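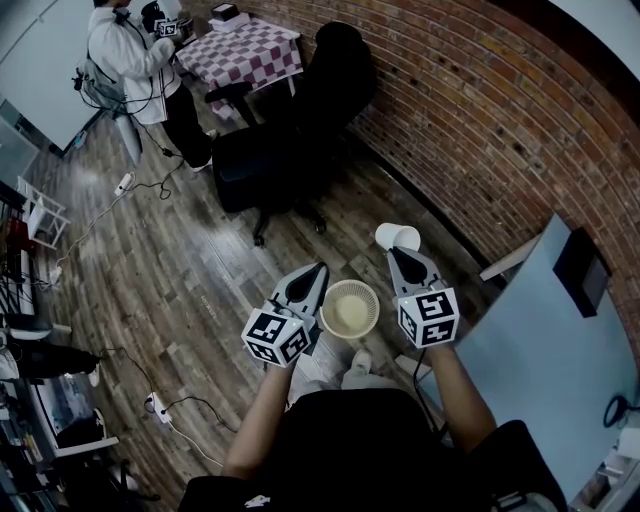 Home | Tickets | My queue | Help
Last updated: Monday, 4:40 pm
2 min read

Ticket: left gripper drops out of tracking on tidy-up tasks
Opened by: Joni Turunen, Sokside floor team

Hi Helge, me again! The left gripper lost tracking three times before lunch, always when I reach low for a basket or a bucket. Clakico freezes, then the whole take gets binned (so annoying when you were nearly done).

Tried so far:
- restarted Clakico, no change
- wiped the marker faces, no change
- swapped left and right, and the fault stayed on the left side

While I have you, can the screen stop showing takes per hour? I came over from packing, where I did 200 boxes a shift and could chat the whole time. Now we're five people being careful with our wrists, and a red number doesn't help!

Reply, Helge Solheim, Hirance support
Swapping them was a great idea, thanks. Sounds like the left channel setting. Please raise the timeout from 200 to 4000 ms and run 5 low reaches.

Joni
Done, all 5 went through! I'll keep the ticket open till the evening shift has had a go. And the red number?

Helge
Passed on to Parisi, they own that screen. No answer yet.

Status: waiting on Parisi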